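Living Room Reset — The Before Gallery

Posted 8 Aug 2023 in Home & Tidying

So many of you wrote in after the kitchen pantry post asking when I was going to face the living room, and the answer is now! We've been in this apartment in Flomville for seven years, and the living room has slowly become the place where everything lands. Mail, toys, chargers, the thing you were carrying when the phone rang. I keep telling myself it's a tidy room, and then I sit down on the couch at night and look straight across at the TV cabinet and all I see is cables.

So this is the "before" page. I'm a big believer in before pictures (I never took any for the hallway and I still regret it). There's only one up so far and the rest of the gallery will fill in as I go. I've put my notes around it, so it's a bit more talk than pictures this time — sorry, I get excited about this stuff.

The wall comes first, and the wall I love. It's white marble with pinky gray veins running through it, and it was the reason we took the place. My neighbor Petrică Tudose helped us get the TV up on it when we moved in and we were both terrified of the drill. I wouldn't touch a thing up there. Everything that bothers me is from the TV down.
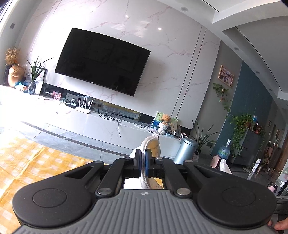 My rule for this room is one surface at a time, top to bottom, and nothing goes back until the surface has been wiped. I do the long white cabinet first. The top is glossy, so every fingerprint and every speck of dust shows, and if you wipe it with anything scratchy you will be looking at those scratches forever. I use a soft cloth, barely damp, and then a second dry one. Paper towels leave fluff all over it, ask me how I know!

Next come the cables. The router, the little black box and the power strip all live on top of the cabinet, and their cables hang down over the front where everyone can see them. I bought a cable tray from Gileck that sticks on at the back, plus a pack of 200 hook-and-loop ties (way too many, my sister is getting half). The router is staying out in the open. I tried shutting ours in a closet once and the signal in the bedroom was hopeless. The power strip can go down behind, though, and that alone should make a big difference.

Then the fun part, which is all the little things. I'm sentimental and I'm not going to pretend otherwise. The teddy bear stays. The framed pictures stay too, but I want to try them grouped together at one end. The dried gold flowers and the acorn ornament look so nice next to the green plant that I may leave that whole left side alone and just lift everything up to dust under it. The blue bag has no business being on there and needs a hook by the door.

I set a timer for 20 minutes per section. When it rings I stop, even if I'm in the middle of something, and go make tea. It keeps me from emptying the entire room onto the floor at four in the afternoon, which I have done, more than once.

Floor last. The big gray tiles only want a sweep and a mop, but the yellow checkered rug has to go outside for a proper shake. It gets the sun so nicely and I'd like it to look its best. I'm also thinking of moving the tall spiky plant a little away from the trash can — it deserves better company.

A few of you asked about baskets. I've been looking at the lidded ones from Baek and a plainer set from Soltton, and I'm leaning toward Soltton for the price. Kazuhiro Takagi left a comment on the pantry post saying to measure the shelf before buying any basket at all, and he's right, I have a stack in the closet that fit nothing.

The after pictures should be up in September. If you have a good trick for hiding a power strip that doesn't involve a drill, please leave it in the comments!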